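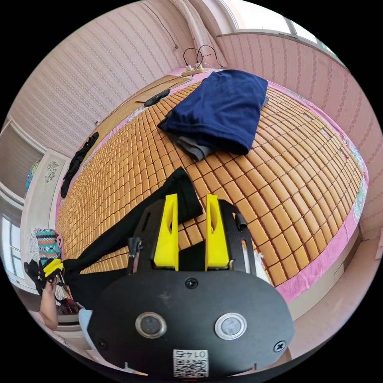
Fig. 1. Dark clothes on the bamboo mat, with the navy pile left up near the headboard.

Home | Projects | Year 2 | Reports | Search

Folding on the bed: a report on one bedroom and its clean clothes
Household Spaces module, Okanham College
2020-05-17

Why I picked this

Everyone else in my group chose kitchens, and I did nearly do the same, but then I looked at how much of my week goes on clothes that have been washed and haven't been put away yet. They don't live anywhere. They sit on the bed, they get moved so someone can lie down, they go back on the bed. I wanted to find out whether the bed itself was a decent place to fold things, and what it would take to get from "clean heap" to "in the drawer" without a night on the chair in between.

The module asks for one room, one job and a diary, so my room is the bedroom and my job is folding. The diary ran to 44 entries and 2,691 words (more than this report, which tells you something about how I write when I'm not being marked). In total I logged 376 pieces of clothing, and yes, a sock pair went down as one piece.

The surface

The bed has a summer mat on it, the bamboo tile sort with all the small rectangular blocks, laid over a pink floral sheet. I'd never thought of it as a work surface before. On an ordinary quilt a shirt sinks in and the sleeves go wherever they fancy, and I end up folding the quilt as well as the shirt. On the mat I could press down with the flat of my hand and the crease stayed put. The tan colour helps too, as I could see the edges of dark clothes straight away, and most of the clothes in this house are dark.

It isn't perfect! Thin fabric can catch between the blocks if you drag it. I pulled a thread on a vest in the first week and after that I lifted things across. The sheet pokes out round the side and hangs down, and anything that landed half on the mat and half on the sheet slid off sooner or later.

How I did the folding

I tried two methods. The first was what I've always done, which is to pick up whatever is on top. The second was one I made up and called Pustska in the diary, for no better reason than it being the noise I made shaking out a shirt. It goes like this:

Lay all the long things out flat first, across the mat. Fold the tops and start a pile near the head of the bed. Come back to the long things last, fold them in half lengthways, then bring the ends in. Put the pile away before sitting down.

That last line is the one I broke most often.

The reason for doing long things last is that trousers make a better fold when they've been lying flat for a bit, and they also work as a sort of fence. With a long black piece lying across the mat I had a near half for sorting and a far half for finished stuff, and I stopped mixing the two up. The folded navy one with the grey underneath in both figures is in its finished place, well out of the way of my elbows.

What got in the way

Small things, mainly. The shelf part of the headboard collects whatever is in your hand when you come in, and the power strip is up there as well with its cables running up the wall. I kept putting a finished pile right by it and then having to shift the pile to plug my phone in. In week three I made a rule that no clothes go within an arm's length of the plugs – a good rule anyway, and my tutor liked it.

Straps and belts were worse. They don't fold, they don't stack, and they end up lying along the side of the bed looking like somebody else's problem. I still haven't solved those. My best attempt was rolling them and tucking them inside a folded jumper, after which I lost one for six days.
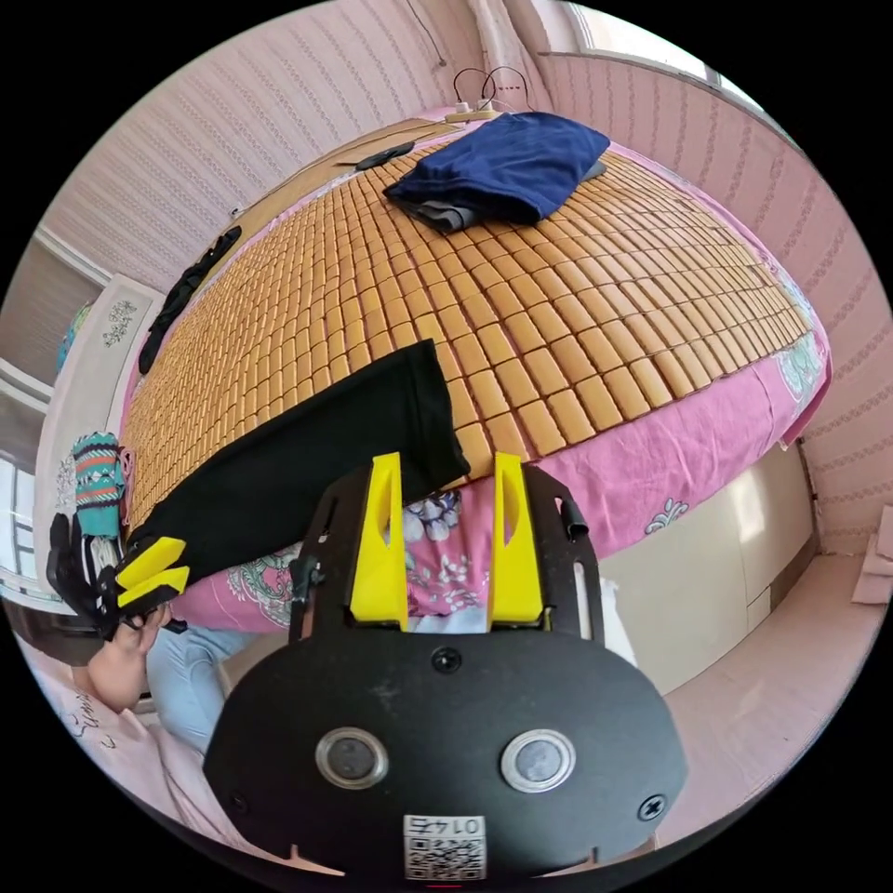 Fig. 2. More of the room, including the white drawer fronts under the bed and the striped cloth at the left edge.

Light and where to stand

Window light made more difference than I'd expected. Navy and black are the same colour in this room after tea time. I once paired a navy sock with a black one and wore them to college. Folding before lunch cut that out completely, and I also stopped needing the big light on.

As for where to stand, the answer was that I mostly shouldn't. Bending over a bed for half an hour gets you in the lower back. Sitting on the edge with one leg up worked better, and I could still reach most of the mat if I kept the unfolded things close.

Putting away

The plan I handed in at the start (I called it Felaner, every plan had to have a title) said clothes should travel the shortest distance possible. With drawers under the bed that ought to be easy. The trouble is that when you're sitting on the bed you can't open them, so the pile waits. I ended up doing one trip at the end, on my knees on the floor, and it was fine. I'd also move the flattened cardboard if I were doing it again, as I stepped round that stack every single time and never once took it out to the recycling.

Results, such as they are

With my old method, clothes stayed on the bed overnight on more entries than I'd like to print. With the new one it happened much less, though I was also being marked by then, so make of that what you will. Sleeves were neater. Trousers were a lot neater. Socks were the same as ever.

If I carried on I'd try the same job on the bare sheet for a fortnight, to see how much of this was the mat and how much was me. I'd also like to sort out the straps.

Comments (4)

My gran has a mat like that and irons on it with a towel down. Never thought of folding on one.

Which side of the mat do you use? Ours has a smoother side and the clothes don't snag nearly as much.

Roll the belts and stand them in a mug. You're welcome.

I did the kitchen one last year and my diary was half the length of yours, now I'm worried about my mark. Liked the bit about the fence though, going to try it with my uniform trousers tonight.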